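Notes > Kitchen and Home > Do You Need a Matching Set?

Do You Need a Matching Set?
June 14, 2025
By Dennis Obura

My sister-in-law sent me a link to a dinnerware bundle from Zenico last month with the message "this would fix your kitchen." It was 22 pieces for $516, all in one color called Oat. I didn't know my kitchen was broken.

I read the whole sales page, twice. It said a matching set "brings calm to the table." I have eaten at tables with matching sets and some of the worst family arguments I remember took place over them. It also said the pieces were "designed to live together," and I would like to hear what my plates have been doing all this time, stacked in one cupboard.

What bothers me is the math. You buy the set and one November a bowl goes on the floor. Now you have a set with a hole in it, and when you go looking for one Oat bowl you learn that Zenico sells bowls in boxes of 4, or that Oat has been replaced by something called Linen, close enough to look like a mistake. I went through this with a different brand, Cuadros, and ended up with three bowls of one white and four of another. My wife says she can't tell the difference. I can.

Then there are the reviews. The bundle had 1,132 of them, nearly all five stars, and I read far more than a grown man should. A lot were written the day the box came. "Just unpacked, gorgeous!" Fine, but tell me how the glaze looks after two years of forks. The one long review I trusted was by a man who signed himself Přemysl, and he said his mugs got too hot to hold in the microwave. He gave it three stars and somebody replied telling him to use a potholder.

My friend Irfan Afridi takes the other side. He and his wife bought everything from one maker when they moved, and he claims it stacks better. I'll give him the stacking. I won't give him the price, and I noticed he still drinks his coffee from a chipped mug he got at a tire shop.
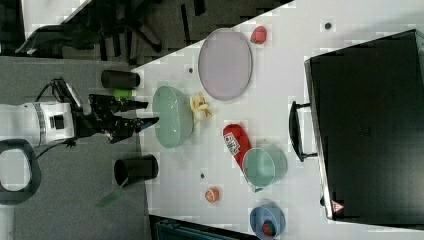
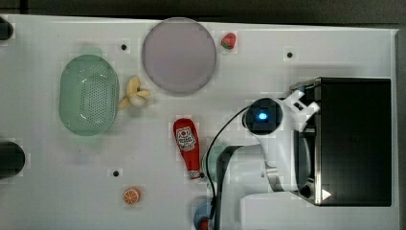 A green dish and a pinkish plate get along fine, as far as I'm concerned. Buy the plate you like when you see it. If it breaks, you've lost one plate and you can go find another one you like, in any color.

I did tell my sister-in-law I'd think it over. She has since sent me a link to the flatware.

Contact | Copyright Dennis Obura | Back to top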